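Household > Money at Home > Bills and Debts

When the household owes money: working out a repayment plan at the kitchen table

May, by Teresa Marinho
Last updated in June

Many families come to a month in which the money does not reach the end. The heating bill was larger than expected, or the working hours of one person were cut, and suddenly there are letters on the shelf which everybody prefers to leave closed. In this page I collect the things that helped in my own home and in the homes of people I have worked with. They are small household habits, and you will not need a computer program for them.

Open all the letters first

Put every letter on the table and open it, also the ones from which you already know the content. Write the date of arrival in the corner with a pencil. Then make two piles: the letters that ask for money and the letters that only inform. The second pile goes in a folder and you can forget it for this evening.

From the first pile, copy on one sheet of paper the name of the company, the amount, the last day of payment and the telephone number. Use one line for each debt. If the same company sent several reminders, only the newest one counts, but staple the older ones behind it, as they sometimes show a fee that was added without explanation. You have the right to ask what this fee is.

Do not round the amounts. In our case the debt to the heating company Pradham was 333 euros, and for weeks we said "three hundred" to each other. Then the plan did not fit by exactly the part which we had left out.

Decide the order

Not every debt has the same weight. Rent or mortgage comes first, then electricity, heating and water, then taxes and the insurance that the law demands. After these come the loans and the credit cards. Things like a gym subscription stand at the end of the list, even when they write the most unfriendly letters. I had a contract with Dotisport for the swimming pool, and it sent me a message almost every morning. The landlord sent one quiet letter. It would have been a serious mistake to pay first the one who was making more noise.

A credit card with high interest is a special case. Pay at least the minimum amount, so that no penalty is added, and put there what is left after the important bills.
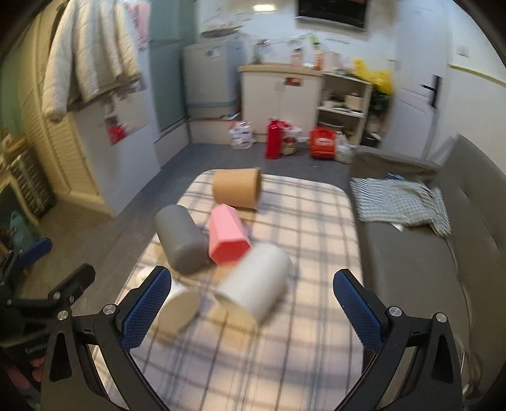 Teresa Marinho
Writer on household budgets, Money at Home

Call before the last day of payment

Companies are usually more patient with a customer who calls early. Before you call, you should know how much you can really pay each month. Take the income that is certain, subtract rent, food, transport and medicine, and keep a small amount for surprises. What remains is your offer. It is better to offer a little and to pay it always than to promise a large amount and fail in the second month.

I write down the first sentence, because on the telephone I become nervous. It can be very simple: "I have received your bill and I want to pay it, but I need to do it in parts. I can pay this amount on this day of each month." Then stop speaking and wait. Many people continue to talk from embarrassment and end by offering more than they have.

Ask these things before you say yes:

- Is there interest or a fee on the payments in parts?
- What happens if one payment comes late?
- Will the service continue during the agreement?
- Can you send me the agreement in writing?

Note the name of the person and the hour of the call. When I called Pradham again to ask for the paper, the second employee could not find any agreement, and it was my note with "Ariel Ignacio, 10:40 in the morning" which helped her to find it in the system. Until the written confirmation arrives, consider the agreement as not finished, but pay the first part on the promised day anyway.

Choose the payment day with care

If the salary arrives at the end of the month, ask for a payment day shortly after it. Some companies propose the first day of the month by habit, and a transfer that takes longer than usual will then make you late. A gap of 3 days between the salary and the payment was enough for us.

Also look at the long months. When you are paid by the week, or by the hour, a month of 31 days does not bring the same as February, and the food must still be bought until the last evening. I divide the food money in weekly envelopes and put the money for the days that remain in one more, thinner envelope. My brother-in-law Patrício does the same with separate accounts in his bank, and it works equally well, only that he must look at the telephone and I look in the drawer.

Be careful with new loans

A loan that joins all the old debts in one can be useful, if the interest is lower and the total to pay is also lower. Please look at both. A small monthly payment can hide a very long contract, and at the end the family has paid much more. I once had in my hands an offer from Forkero, a lender in our town, where the monthly payment was half of what we were paying. I multiplied it by the number of months and put the paper back in the envelope.

Do not sign at home on the same day when a seller visits you. Ask for the papers, keep them for two nights, and let another person read them. If the offer is only valid today, then it is not an offer for a household with difficulties.

Cut expenses in the right place

It is tempting to cut everything in the first week, when the fear is large. We stopped the newspaper, the meat and the haircut at the same time, and before the summer all of them had come back, together with some things we had not bought before. Now I advise to begin with contracts: telephone, subscriptions, insurance paid twice. A contract must be cancelled one time, while a habit has to be refused every day.

Check how long before the end you must give notice, and send the cancellation in a way that leaves a proof. An e-mail with an answer is usually sufficient, a call is not.

Speak with the children

Children notice when the letters are hidden. It is possible to tell them, without numbers, that this year the family pays back some money and that the holiday will be at the grandmother's house. Ours asked if we would have to give away the cat. We said no, and they went back to play.

If the list is still longer than the income after all this, go to a free debt advice office in your town and take the sheet of paper with you. The first appointment will be much shorter when the lines are already written.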